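Gwenaël Rolland
October 14, 2018

Okay friends, a few of you asked how the little back room is coming along, so I'm going to ramble about it for a bit. Grab a coffee, this will be a long one (sorry to anyone who follows me for bread).

1/ When we took the place over, the back room was where everything went to be forgotten. Paint cans, a rolled-up rug, two boxes marked KITCHEN that had never once been in a kitchen. I'd open the door, sigh, and close it again.

2/ So last month I finally emptied it, all the way down to the floor, and oh, the floor! It's gray and polished with that marble look, and I had been planning to cover it up with the rug. I mopped it twice and changed my mind on the spot. The rug went to my neighbor, who is thrilled with it.

3/ Then the walls. I dithered over a soft yellow for ages, had sample cards taped up and everything, and in the end I went with plain white. It's a small room and it needs all the help it can get. One can did it, with enough left over for the scuffs I will surely make by November.

4/ The black baseboard stays, by the way. My sister votes for painting it white too, and I see her point, but I like a dark line at the bottom of a wall. It hides the mop marks, for one thing.

5/ Now, the table. I wanted something square and light, wood, nothing fancy, and I found one secondhand through Plandbridge for 62 dollars. The seller helped me carry it to the car and then stood there giving me advice about oiling it, which I wrote down on the back of a receipt and have already lost. If anyone has a favorite oil for pale wood, please tell me!

6/ I nearly bought the new one from Bouvier, I'll confess. It was 500 before delivery and very handsome. But I kept thinking about glue and scissors and hot mugs, and I'd have spent my whole life chasing people around with coasters.

7/ What I love most about mine is the grain, all those lighter and darker tan streaks running through it. I've had it for 18 days and I still stop in the doorway to look at it.

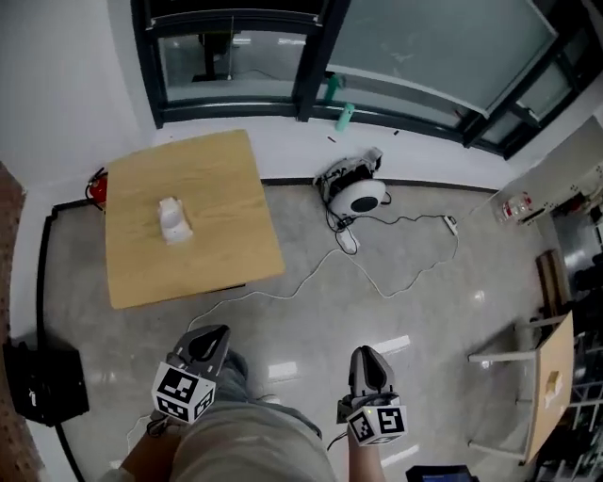

8/ The window is the other thing I keep going on about. Frosted panes in dark metal frames, clear along the lower part, so you get a soft light without feeling like you're sitting in a shop display. I had a quote of 790 for new frames and I'm so glad I slept on it. A good scrub did wonders.

9/ And the green bottles on the sill are staying put, I've decided. I tried them on the shelf in the hall and they looked lost. Two is plenty, too. My mother has offered me more and I have said a very polite no thank you.

10/ Still to do: get the cables into some kind of order, wipe down the sill again (how do little bits collect there so fast?), and find a stool that fits under the table. I'd love your stool suggestions, especially if you're tall and have strong feelings about knees. More when I've made up my mind about the oil!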